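El orden de una superficie pequeña

Una mesa de madera clara admite pocos objetos antes de perder utilidad. El interiorista Américo Fonseca parte de una regla fija: 2 materiales dominantes y un solo punto verde. En sus montajes, el vidrio de color y el metal dorado se reparten el peso visual; la planta, de hoja menuda, va a una esquina trasera.
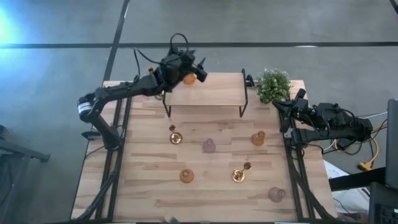 La balda elevada resuelve la altura. Fonseca recomienda un tablero sin tratar sobre patas metálicas finas, con carga máxima de 3 kilos - suficiente para jarrones de cuello corto. El ámbar gana con luz lateral; el malva pide fondo neutro.

El portavelas se coloca el último y nunca bajo el follaje. Los jarrones se limpian con agua tibia y paño sin pelusa.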